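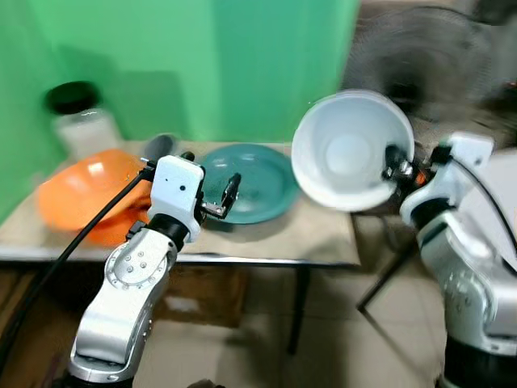
1 min read

January, by Maham Kakakhel

Bowls and Plates: Your Questions

Do the colors have to match?
Please don't! Orange, teal and plain white look wonderful together, and everyone soon picks a favorite.

Can I stack them?
Yes, bowls with bowls and plates underneath (mine fit on one small shelf, hooray).

What about the jar?
A clear one with a black lid goes with everything. I love seeing when I'm running low!

Related
Packing a Small Shelf
5 Easy Drawer Fixes

Contact | © Metstead | Back to top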